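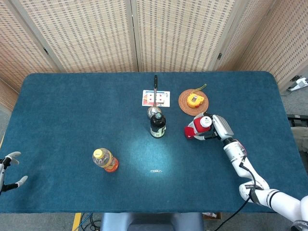
Kornél Kozma wrote in after the August post to ask why we keep recording the same handful of tasks when the policy already completes most of them. He felt that the hours would be better spent on new tasks, and two other readers have since said much the same.

The question deserves a fuller answer than I gave in the comments. The Skimovance set now stands at 3,626 accepted episodes. Of these, 2,000 were recorded under our first protocol, in which objects were returned to marked positions before each attempt. The resulting policy performed well on the marked positions and poorly elsewhere. A container placed upright was picked up reliably; the same container on its side was often pushed across the felt until the attempt timed out.

Under the present protocol, the operator lays out the table afresh before every episode. Objects may overlap, rest on one another, or lie at an angle. A spoon may be left across a playing card, and a tape measure may sit on a coaster. Items that have no part in the task remain on the table, as the policy must learn to leave them alone. The teal cloth has been kept throughout, and I accept that this is a weakness. A second cloth is on order from Osteck.

Acceptance rules have also changed. Previously, any episode that ended with the object in the correct place was kept. We now reject episodes in which the operator hesitates for a long period above the object, since the trained policy reproduces the hesitation faithfully. Recovered errors are kept - a slipped grasp followed by a clean second attempt is among the most useful material we have. Boglárka Medve reviewed one full afternoon of recordings under the new rules and rejected 23 episodes, most of them for pauses and 2 for a missing wrist stream.

I do agree with Kornél on one point. The written instruction attached to each episode has been too uniform. "Pick up the container" appears far more often than any other wording, and operators tend to copy the previous entry. Starska, our annotation tool, will now leave that field blank at the start of each episode.

New tasks will follow once the current ones hold up under a change of lighting. The afternoon sessions are noticeably worse than the morning ones, and I have not yet separated the effect of the light from that of operator fatigue. Revised figures will be posted here when the next round has been reviewed.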